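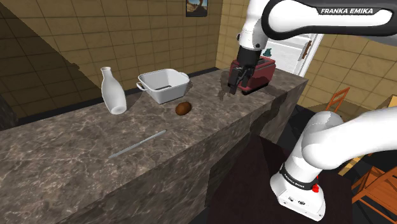
Policarpio Robotics Club - Manipulation Group

Since the start of the term our group works mostly in simulation, and many parents and members asked us what this means in practice. In this item I would like to explain what we are doing in the kitchen project and how new members can join.

The kitchen is a computer model. It has a marble island, a red toaster, a refrigerator, and a few objects which we place on the counter: a white bottle, a baking dish with two handles, a small brown oval thing that everybody in the club calls the potato, and a thin metal rod. The arm is a Franka Emika model with a parallel gripper. The students write the program that tells the arm where to go, when to open the fingers and when to close them.

The first task was to bring the potato into the dish. It sounds very easy, and the first version was ready in two meetings. But then Kumaresan Nair, who is our mentor, asked the students to change the starting place of the potato every time, and the program failed in most of the runs. Lovely Ignacio found that the gripper was coming down at the same angle always, also when the potato was turned. She rewrote this part together with Dindo Umali, and now the arm first turns its wrist and after that goes down. Up to the end of November we made 3,574 runs with this task. Most of them were done at night on the club computer, so please do not switch it off when you leave the room!

The rod is a different story. It is thin and it lies flat on the marble, and the fingers must come very low to take it without touching the counter. At the moment we have three ideas for it. One is to push the rod to the edge of the island and take it from there. Dindo prefers a slower approach with a smaller opening of the fingers. The third idea is from Mylene Dimaculangan, who joined us only this fall, and she will present it at the next meeting.

In December we will show the project at the Puvesholm student meeting. Every team has 20 minutes, with questions. Bienvenido Sison is preparing the slides, and he still needs short clips from runs that went wrong, because the judges like to see how a team found its mistakes. If you have such clips, please put them in the shared folder named Pravis - the old folder is closed.

New members are welcome also in the middle of the term. You need to know a little Python, but you do not need to have experience with robots. We meet after classes at 4 p.m. in the computer room, and it is good to bring your own laptop if you have one. For questions please speak with Lovely or with Mr. Nair.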